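The upstairs floor at Lepik was already busy when I got there, a few minutes before the doors were supposed to open. People had come straight up the stairs and were leaning over the railing, or asking where to leave their coats, or asking if they could have a go. Ieva Org was answering all of them at once.

She runs the open days for Rumon, the group at Lepik that teaches robots to handle ordinary household and office stuff. This was the second one they have held. The first was in June and, by her own account, a bit of a mess.

"We talked too much," she says. "We had slides! People sat for an hour and then they got to look at the grippers for five minutes on the way out. So this time, no slides. You come in, you pick up the tools, you do the job."

The job is simple to explain and surprisingly hard to do well. A visitor takes a pair of hand-held grippers, one for each hand, stands at a table, and moves things. Pick up a pen, put it down somewhere else. Straighten something that is lying crooked. While you do it, the tools record where they are and how far the fingers are open, and later all of that goes into teaching a robot arm to do the same.

"A lot of people walk in looking for the robot," Ieva says. "I say to them, today it's you."

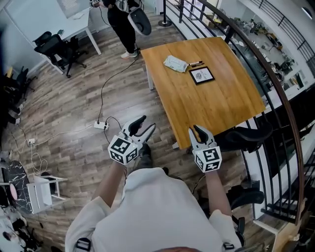
Getting a feel for the grippers at one of the upstairs tables.

I wanted to know about the square black and white patterns, and so did everyone else, because it was the question I heard most all afternoon. Ieva has an answer ready that she has clearly tested on children.

"They're like a name tag that also tells you which way the person is facing," she says. "A camera sees the pattern and from the shape of it, it can work out where the tool is and how it's tilted. If you see it as a perfect square, it's looking straight at you. If it's squashed, it's turned. You and I can do that by eye too, only not so many times a second."

So what makes a good recording? She thinks about that one for a while.

"Slow hands, but not too slow," she says. "Beginners go very, very carefully, as if the marker is made of glass, and then the robot learns to be nervous. What I want is the speed you'd use if you were clearing your own table and you weren't in a hurry. And I want the mistakes left in. If you miss the pen and go back for it, great, keep going! A robot that has never seen anybody miss doesn't know what to do when it misses."

She has a soft spot for things that don't keep their shape. Paper, bags, wrappers, anything crumpled. A hard box is the same box every time you reach for it, she says, but a piece of scrunched-up paper is a new object each time somebody touches it. Her team has 274 recordings of people dealing with paper alone and she would happily take four times that many. The target for the whole collection, all objects together, is 1,000 by the end of June.

"It sounds like a big number until you have a room full of visitors," she says. "Then it's a couple of good afternoons."

I had my own turn, of course. The first thing you notice is that you lose your fingertips. I know exactly how hard to hold a pen with my hand, and I had no idea how hard to hold one with two rubbery fingers on the end of a tool. I squeezed far too much. Then I reached for the pen with the wrong hand and had to stop and think about it, which I haven't had to do since I was about three. Ieva was very nice about it.

"Everybody squeezes," she told me. "By the fifth try you stop. You can watch it happen - the shoulders come down and the person starts chatting to whoever is next to them. That's when I know we can use the recording."

Each visitor gets 15 minutes, with the first few spent just playing. After that one of the team calls out a task and you repeat it until you're told to change. It gets oddly absorbing. I didn't hear my time being called and had to be tapped on the arm.

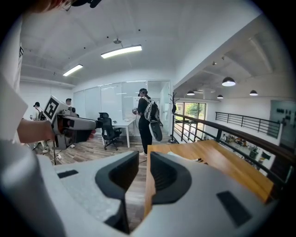
The other thing I liked was how normal the place is. I had pictured a lab with a yellow line on the floor and a sign telling you to keep back. Rumon works in an open office, up on a mezzanine, with desks and chairs and people getting on with other things downstairs. Ieva says that was a choice, and one she had to argue for. Before they moved into Lepik they were at Doltell, on the other side of town, in a room with gray walls and no windows.

"The light never changed there," she says. "Lovely for the cameras, and our results looked wonderful. Then we took the system to somebody's kitchen and the sun came out and it was hopeless. It couldn't find a cup. So I said, let's work somewhere with daylight and chairs in the way and people walking past behind the table. It's harder every single day and I'm so glad we did it."

What does the robot do with all this when the visitors have gone home? For now, fairly modest things. The software that turns the recordings into movements is called Fikport, and Ieva is careful about what she claims for it. It can put pens away. It can clear light things off a table if they aren't stacked. It's getting better at using two arms together, one to hold a thing steady and the other to do the work, and this is really why they ask visitors to use both hands.

"Watch anybody open a package," she says. "One hand does the opening, sure, and everybody looks at that hand. But the other one is doing so much! It's holding, it's turning, it's giving a little. For years people mostly taught one arm, and I understand it, two are much more trouble. But I don't know many jobs at home that I do with one hand behind my back."

I asked whether visitors ever worry about what they are helping to build. Some do, she says, and she likes it when they bring it up with her directly. A retired mail carrier spent most of his visit asking who would own the recordings and what would be done with them, and she ended up printing the consent sheet in bigger type after he pointed out that he couldn't read it.

"He was right," she says. "He also turned out to be one of the best we've had with the grippers. Very steady. All those years of envelopes, I suppose."

Her own way in was not through engineering at all. She trained as an occupational therapist and spent several years helping people get back to buttoning shirts and opening jars after an injury. She says she still watches hands on the bus. When a friend asked her to come and look at a robot that kept dropping things, she spent ten minutes with it and told them it was reaching with its wrist in a position that no person would choose. They offered her a job.

"I thought I'd stay for a summer," she says.

It was getting late by this point and there were still people waiting for a turn, so we did the last part of our talk standing up. I asked what she would like to see at the next open day. More left-handers, she said right away. They have hardly any. And more people who do careful work for a living - bakers, florists, anyone who wraps things. She wants to try folding next, starting with dish towels, and she already knows that she folds them in a way her colleagues find strange.

"So we need lots of people," she says. "Otherwise the robot will do it like me, and I'll never hear the end of it."

The next open day at Lepik has not been given a date yet, but Ieva is keeping a list of people who would like to come, and there's no need to know anything about robots to get on it. Wear shoes you can stand in. If you're left-handed, say so when you sign up and she'll probably move you to the front.

Contact | © Lepik 2026 | Back to top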